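Notes for Session 4: Grasping and Placing Round Things
Intro to Robot Manipulation, Farncombe lab group
Written up by Nele Mertens

Hi all, these are the notes I promised at the end of the last session, plus what you need for the next one. They're a bit longer than usual because half of you had questions about the wrist view and I didn't get through them all.

Where we left off

Last time everybody got the gripper to close on a block. Blocks are kind! They have flat sides, they stay where you put them, and if you come in a few degrees off, the fingers push them straight for you. Tubes do none of that. If one finger touches before the other, a standing tube tips, and then it rolls, and then you're chasing it with your arm in a pose you never planned for.

So the task for session 4 is tubes on the tray. Pick one up, bring it over, set it down standing, let go, back away. The last two are where most of the trouble is, and I'd like you to spend your time there (please don't polish the pickup for an hour, I know who you are).

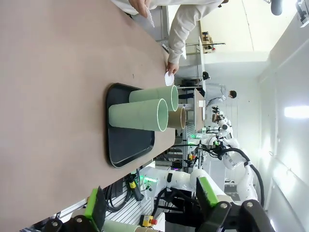
Wrist view during the tube task: two green tubes on the tray, a third in close at the gripper.

Reading the wrist view

Look at how much of the picture the fingers take up. The green pads come in from the two lower corners, and a tube held between them sits right at the bottom edge, where you only get part of it. That means the thing you care about most at the moment of release is the thing the wrist camera shows you worst. Rafail asked if we could just tilt the camera down. We could, but then you lose the tray, and you need the tray to know where you're going.

What I do is look at the rims. The open end of a standing tube is brighter than its side, and it gives you a nice ellipse to work with. A tube that's leaning gives you a different ellipse. Also remember that the nearer tube looks bigger, so don't use apparent size to tell two tubes apart – Ásdís lost most of an afternoon to that one in November and was very good about it.

The tray has a raised rim too. Come in over it with height to spare, then go down. Sliding in sideways at tray level will catch the rim sooner or later.

Settings to start from

Approach height above the tray: 200 mm
Opening before release: 14 mm wider than the tube
Pause after contact, before opening: 470 ms
Attempts per group before you change anything: 4

These are starting points, so change them, but one at a time, and write down which one. Lena's group changed three things together last year and got a beautiful result they could never repeat.

Working at the table

Say "hands" out loud before you reach in to reset a tube, and wait for the person driving to answer. Know where the red button is before your first run. If you're on paper notes, keep the sheets in your hand or off the table altogether.

For next time

Bring a half page per group on one failed placement. I want to know what the arm was doing, what the tube did, and what you'd try next. Sketches are great, messy ones too! Ju-won Heo has the Suvent sign-up sheet if you want extra arm time, and the early slots always go first.

Reading is chapter 4 of the Bednarek notes, skip the part on suction cups.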